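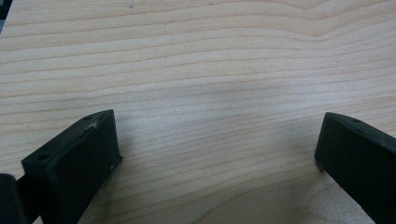

## 3. Reading the grain: how makers in Vavcombe choose their boards

**Figure 1.** Pale wood with long, gently wavy grain lines; towards the upper right several of them rise into a shallow peak.

Wood grain is one of the few parts of a piece of furniture that the maker chooses but does not make. We were struck by how much talk goes into that choice! In the workshops we visited, people would stand over a board for several minutes, tilting their heads, turning it end for end, arguing happily over which way was up, and only then reach for a pencil.

The words they use are a delight. A peak such as the one in Figure 1 was a "hill" to the older makers at Dodomar and a "tent" to those who had trained at the Jurkel workshop across the river. Long lines with little movement were "quiet". A board with too many peaks was "chatty", and chatty boards went into drawer bottoms or the backs of cupboards, where (as one maker put it) they could talk to the wall.

Growth rings explain the shapes themselves. A cut that runs close to the middle of the log tends to give straight, even lines, while a cut further out meets the rings at a low angle and produces arches and waves. Every maker we spoke to knew this well, yet hardly any of them began with it. They began with where the eye would travel — along a table, up a door, across the front of a chest — and worked back to the cut afterwards.

Sabina Sokol's earlier study of order books from the town lists more than 400 pieces for which the customer asked for a certain grain. Her notes were a wonderful starting point for us, and they show that requests for quiet boards came mostly with tables and desks. Doors were another matter. Customers wanted hills on doors, and they wanted them pointing upwards.

We found the same leaning in our own interviews. Lâm, the smallest of the 3 workshops, keeps a rack of boards set aside for door panels, and its makers will wait months for a pair that sit well together. A hill placed off to one side was thought livelier than one in the centre, although two makers disagreed strongly on this point and were still disagreeing when we left.

Small specks and pin knots drew milder views than we had expected. We return to these in Section 4, together with the question of finish.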